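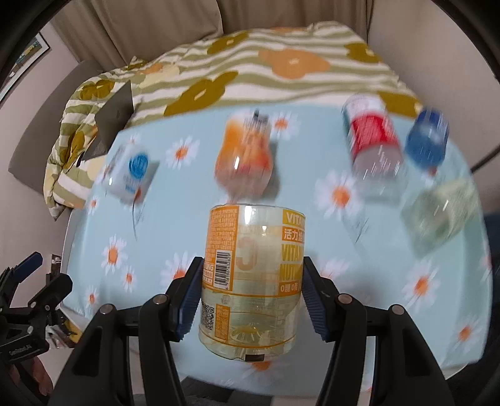 Home | News | Opinion | Community | Sport | Contact

Let the nurses at Arain do their jobs

2022-04-23

I drove my mum out to the quarantine centre at Arain in February, after her flight home, and I've been cranky about it ever since. Not at the staff, I should say straight up. The staff were lovely. It's the way the whole thing is set up that gets me, and I reckon we ought to have a proper chat about it before winter rolls in and everyone's too crook to argue.

So, the set-up. You land, you get on a bus (or your daughter drives you, if you've filled in the right form, and good luck finding the right form), and you go 40 kilometres inland to be screened. There's a perfectly good clinic at Ilville, five minutes from the port. It has beds and a car park. It even has a decent kettle! But the screening was moved to Arain last year and that was that, and if there was a public meeting I never heard a peep.

I keep hearing that it's a matter of numbers. Fair enough, let's look at them. The region took in 526 people through the port in February, which I got from the health district's own newsletter. Arain was built to handle 2,000 a month. You could fit the lot of us in one wing and still have room for a game of indoor cricket. Meanwhile Ilville sends its nurses up the road in a minibus every morning and brings them home every night, and people in town who want a blood test are told to try Prarkville.

Erasto Kashindye nursed at Ilville for years before he retired, and he put it to me better than I can. "You're shifting the nurses away from the patients and then wondering why the patients are waiting." He thinks a small team at the port could clear most arrivals in a morning and only send on the ones who need a bed. I can't see the hole in that. Maybe there is one, and if you know what it is, write in, I'm all ears.

Mum was there for three nights. She's eighty-one and she doesn't complain, so when she told me the room was cold I knew it must have been freezing. Her tablets were in a bag that went somewhere else for a day and a half. They rang me in Jimcombe to ask what she takes, and I had to read it off an old prescription stuck to the fridge. A nurse who'd met her at the port could have just asked her.

I'm not against screening, by the way. I had a few emails last time suggesting I was, and I'm not. There are over 4,000 people in this district, plenty of them older than me, and I want them looked after. I'd just like it done close to home by people who aren't worn out from the bus ride.

The contract for Arain comes up again later this year. I'd be ringing your councillor now, while they still pick up. I've rung mine twice and I'm going again after lunch.

Recent in Opinion

Prarkville's pharmacy hours are no use to shift workers
Who pays for the port road?
Letters: your thoughts on the Ilville clinic
Jimcombe needs a second ambulance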